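Lying Down or Standing Up: The Problem of the Last Spoonful

By Tincuța Vasiliu
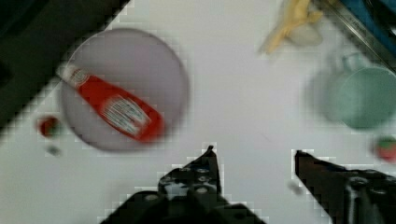

Ketchup is a solid until it is pushed hard enough, at which point it becomes a liquid. The technical term is a yield stress fluid. Tomato solids and a small amount of thickener form a weak network that holds its shape under its own weight and collapses under a squeeze or a sharp knock. How a bottle is kept between meals therefore affects how it pours. A red bottle laid across a lavender plate, white cap near one rim and base towards the other, has its contents spread along one side. When it is picked up and turned over, the sauce has to travel from the wall to the neck before any of it comes out.

Bence Takács tests closures and squeeze bottles at Sternley, a small packaging laboratory in Borkumwood. Last July he kept 18 part-filled bottles in three positions: upright, on the cap and on the side. Each was left for 72 hours and then squeezed over a scale with the same force.

Bottles stored on the cap delivered sauce at once. Upright bottles spat air first, and the side-stored bottles fell between the two, with the widest spread of results. "The side position depends on how you pick it up," Takács says. "Turn it slowly and the sauce stays on the wall. Flick it and you get almost everything, usually too much."

There is also the watery layer that comes out first. This is serum, which separates as the network settles. In a bottle kept on its cap it collects wherever the sauce has shrunk back, often close to the opening. Shaking with the cap closed mixes it in again. Ecaterina Jitaru, who runs the canteen at the Rusu print works, has her staff shake every bottle before the tables are laid.

Shape matters as well. A bottle that widens towards its base is steady when upright, but needs a broad, flat cap if it is to stand the other way. On a dining table a plate with a raised rim will hold one that has been laid down - useful if the cap leaks, and easier to wipe than a cloth.

For a nearly empty bottle, Takács recommends standing it on its cap in a mug for four hours before the meal.

Related articles
Why Mustard Separates and Mayonnaise Splits
Plates With Rims: A Short Buying Guide
Sebastian Ghiță on Labels That Survive the Fridge
The Vumness Jar Lid, Tested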